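April 1, 2025

Up too early, coffee, straight to it. Day 6 with the Mevness kit and I owe Despina a yes or no before the trial runs out. Writing this in bits between takes so excuse the mess.

What it is, for when I reread this and have forgotten: a pair of hand-held grippers, the recording software, and a sorting service where you send your takes off and they come back checked and trimmed. Hundeveo sells it. We'd use it to teach the Bakura arm to put cutlery away. No arm needed for the recording part, you just do the chore yourself holding the grippers. 2,000 for the pair plus the first batch of checking. Sandu quoted more and wanted us to come to them.

Setup this morning went quicker than yesterday. Cables still a pain. Calibration passed first try, first time that's happened. Oana Stanciu came on the call for the start and told me to slow down, the software drops takes where the grippers get whipped around. Fine. Slowed down. 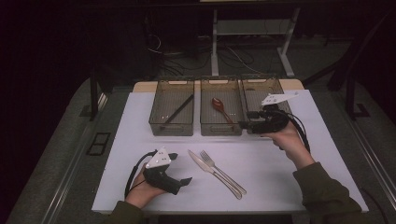 Spoon and a chopstick in the bins, knife and fork still on the table.

My grip is getting better. First days I was squeezing like mad and my thumb ached all evening. You only need a light squeeze, the fingers close further than you think. Left hand is still the dumb one. Oana says everybody has a dumb one and to give it half the work anyway, or the arm learns to be one-handed.

Asked her about the wrist straps. No straps. Maybe in November, with the next version. Wrote it down as a minus.

Ran a bunch more before lunch. Good rhythm by then, hardly thinking about it. Ate at the desk, crackers and the end of the cheese.

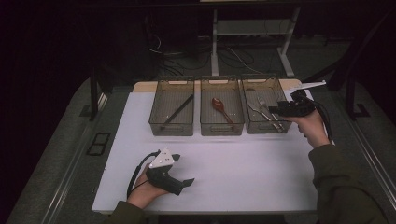 Fork and knife together in the right bin, spoon in the middle, chopstick on the left.

Upload after lunch. Slow!! 1,213 files sitting in the queue from the whole trial and the progress bar just hangs there, then jumps. Support chat said leave it alone. I left it alone and did the dishes, real ones, with my hands, felt strange.

Then sat down and went through the gripper camera views, which I'd been putting off. I want to know what the arm gets to learn from, and the sales page is vague about it.

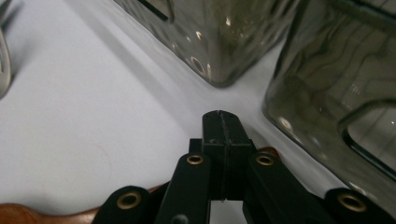

The hinges are what I'd worry about on a kit at this price, so I asked Despina Dinu to find out what a spare set costs before we sign anything. She's good at getting numbers out of people. All those brass rings in the black plastic look solid enough to me, and the finger halves close up tight with just a thin seam between them, so no complaint on the build. My complaint is how close in the view gets. With a smoky bin right up near the fingers you get the bottom of it and a lot of shine and that's your lot. Need to ask Oana if the shine throws off the training or if they've delt with it. Might try plain bins next time, the cheap ones.

Called Despina. She'd read the contract, bless her, and there's a line saying they keep a copy of every take unless you opt out. Opt out is a form. Found the form. It wants a signature from somebody who isn't me. So that's tommorow.

She also asked if I'd buy it with my own money. Said probably. She said probably is not an answer and could I please put two good points and two bad points in an email. OK. Good: quick to learn, and the checking comes back with notes a person clearly wrote. Bad: cables, uploads. Straps make three but she said two. 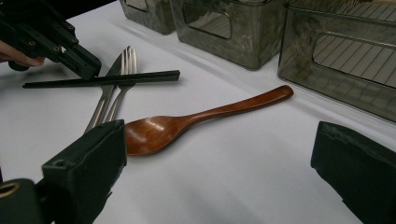
Haven't sent the email yet. Want to see the checked batch first, they promised it by tonight, and if the notes are as good as the first lot I'll say yes and be done. If it's late I'll ask for another week on the trial. Oana more or less offered that on the call, though she'd have to clear it with someone.

Batch not here at dinner. Checked again after, still no. Shoulders stiff, going to bed. Buy more coffee. Ask about the longer cables.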